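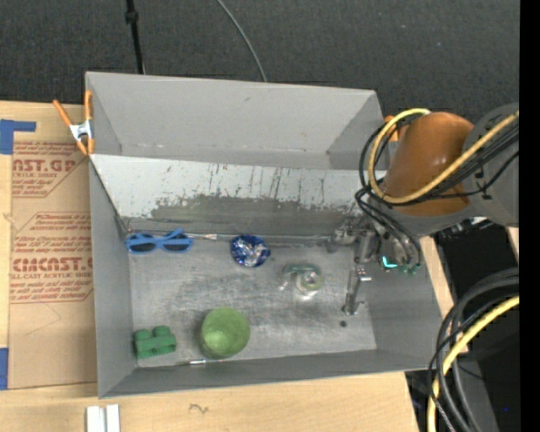
Bins and sorting surfaces, Londale workshop

This page collects notes on the shallow metal bins used for mixed small items at the Londale workshop. The inventory covers 224 bins, most of them bought secondhand from Matubbar in March and put on the tables without refinishing. Entries are by Anum Mughal, with corrections from Bimla Vashisht.

**Gray bin, mixed items.** Rectangular, open top, set on a light wooden tabletop. Blue plastic sunglasses with the arms folded, a crinkled blue and silver foil piece, a light green cup. The clear item at the right is hard to pick out against bare metal — pale liners are on order from Plullent.

**Slanted panel.** The whitish surface has vertical scratches, rust-colored specks and a ragged dark patch across the lower middle. Wear of this kind is logged as grade 2. Grade 3 means the bin comes off the table for sanding and a new coat.

**Floor.** Brushed silver-gray with cloudy scratches and smudges. It reflects overhead light strongly, so clear plastics should be sorted by hand and checked a second time. Wipe with a damp cloth only. Abrasive pads leave marks that look like grime in later inspections.

**Seam.** Small scraps collect along the base of the panel and should be brushed out before the bin is refilled. The Oltance brush with the narrow head fits; the wide one does not.

Bin labels are printed in rolls of 500. Report missing labels to Bimla with the table number.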